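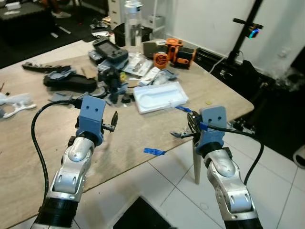
Photo: Despina Obradović

How do you all sort out a hobby table and boxes of mystery cables?

Posted by Despina Obradović, 8/5/21

Hello everyone! I've finally decided to deal with our workroom, and I'd love some advice before I lose my nerve. The wooden table is covered in parts and tools, with little white boxes and packets in a pile and a clear bag of small metal bits that I'm afraid to open. Then there are the cardboard boxes. I swear every gadget we've bought since we moved to Irholm left its cord behind.

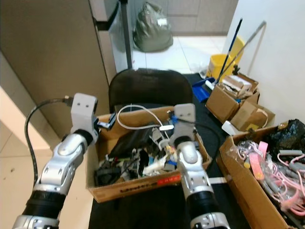

My husband says keep all of it, my sister says pitch all of it, and I'm somewhere in the middle (probably closer to my husband, if I'm being fair). Some of those cables must belong to something! How do you decide? And what do you do with the packaging, the plastic trays and so on?

Tihomir Spahić

Oh, I feel for you, I spent most of August on the same job last year. Start with the cables and leave the table for another day. Tip one box out onto an old sheet and make piles by the plug on the end. Color won't help you much, pink or black or white. Keep two of each kind, tie them loosely with a bit of string, and put a paper tag on any cord whose gadget you know. I gave myself 30 minutes a night with the radio on and it was almost pleasant. Metal bits go in jam jars so you can see them. As for plastic trays, if the thing is past its return date, let the tray go.

Vlasta Stojanović

just get bins. I got 3 from Collent and everything is in there now

Kalliopi Mujić

Tihomir has it right, and I'd only add: check the floor before you vacuum, please! Get down low and look across the boards with a flashlight, because small pieces travel farther than you'd think, and I once lost a shelf peg that way and had to order a whole new set.

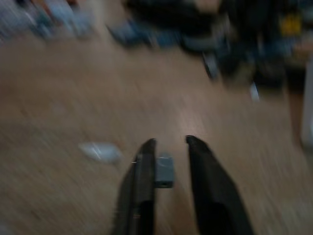
A small white object on the wood floor.

Comments

Po-yen Lui: Paper tags, yes! Masking tape goes gummy after a year or two.

Despina Obradović: Thank you all, I'm starting with the cables tonight.

Recent posts
Best glue for a loose chair rung
Labels that stay put in a damp garage
Where to recycle old chargers near Irholm
Drawer dividers for odd-sized drawers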